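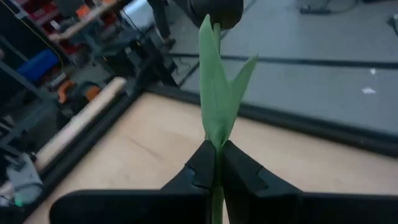

Lesezeit: 2 Minuten

Kunstblumen mit dem Greifer fassen - so machen wir es bei Flimley

Früher haben wir jeden Stiel von Hand gesteckt. Jetzt hält der Greifer die Tulpe, und wir richten die Blätter und prüfen.

1. Greifpunkt am Stiel wählen, unter den Blättern.
2. Finger langsam schließen, bis der Stiel nicht mehr rutscht.
3. Erst dann anheben - niemals am Blatt ziehen.

Nach 4 Fehlgriffen bitte anhalten und Shiuli Saha rufen. Sie stellt die Kraft neu ein.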